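FOR IMMEDIATE RELEASE

Letov Opens Sign-Ups for Peak Season Work Camping at the Patthorpe Warehouse

PATTHORPE – RVers looking for a paid winter stop have a new place to park. Letov, the seasonal staffing company, is now taking applications for its first full work camping season at the Patthorpe distribution center, and we could not be happier to share the details!

Crews start in September and stay for up to 90 days. Jobs include picking, packing, receiving and sorting, and every worker gets a full hookup site at Barasa Campground, 5 miles down the road from the warehouse gate. Site rent, water, sewer and electric are all covered for as long as you are on the crew, plus 2 extra nights at the end so you can pack up without rushing.

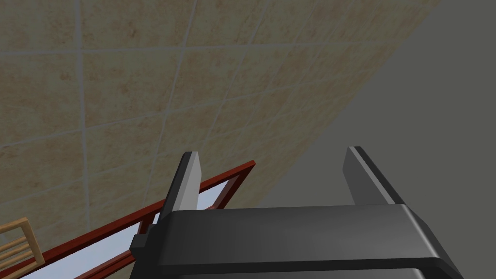
Anyone who has done warehouse work from an RV knows the first week is the hard one. Your feet hurt, you can't find the break room, and the dog wonders where you went. New crew members at Patthorpe will start on half shifts and move up to full ones once they feel ready. Solo travelers are just as welcome as couples, and couples can ask for the same shift and the same days off (please say so on the form, as it makes the schedule much easier to build).

Pay is hourly and goes out every week. Overtime is likely as the holidays get close, but it will be offered first to people who want it. There is also a completion bonus of $1000 for each worker who stays through the agreed end date, paid with the last check.
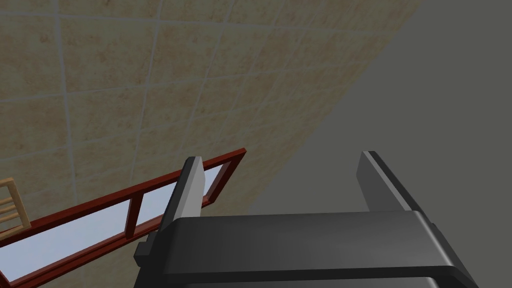
Barasa Campground has pull-through and back-in sites, a laundry building, hot showers and a fenced dog run. Rigs of any age are fine if they are in good working order and can handle cold nights. Bring a heated water hose if you own one! Past winters in Patthorpe have been mild by northern standards, but the spigots do freeze now and then. A free shuttle runs between the campground and the warehouse before and after each shift, so you can leave the truck parked if you like.

Applications are handled through Fivis, the online job board for work campers. The form asks for your work history, the size of your rig, your pets and the dates you are free. After that comes a short phone call, which is mostly a chance for you to ask questions. Offers go out by email, with a site number to follow closer to arrival.
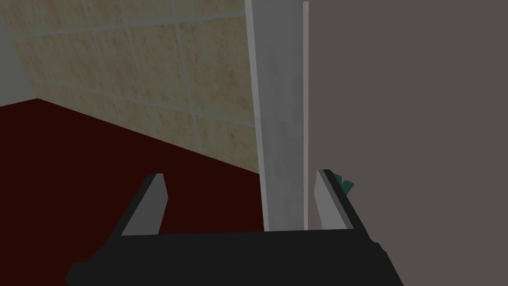

A gripper with its two fingers open.

You don't need warehouse experience. You do need to be able to stand and walk for a full shift and lift boxes now and then, and closed-toe shoes are a must. Many work campers are past retirement age, and there are lighter jobs at the packing tables and the returns desk for those who ask early.

We also know that half the fun is the people you meet. Barasa is planning potlucks, a card night and a big holiday dinner in the clubhouse, with a second sitting for the night crew so they don't miss out.

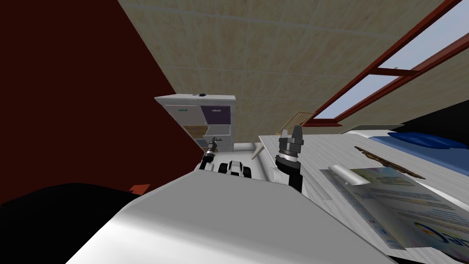

A white cabinet by the dark red wall, with the sky showing through the window.

Crew members who finish the season will get first pick of sites for the following year, and can ask to have the same neighbors again.

To apply, look for the Patthorpe listing under "Letov" on the Fivis job board. Questions about rigs, pets and site sizes should go to the Barasa Campground office, which is open until early evening.

About Letov
Letov places seasonal workers in warehouses, campgrounds and farm stands, with a focus on people who live and travel in their RVs.

###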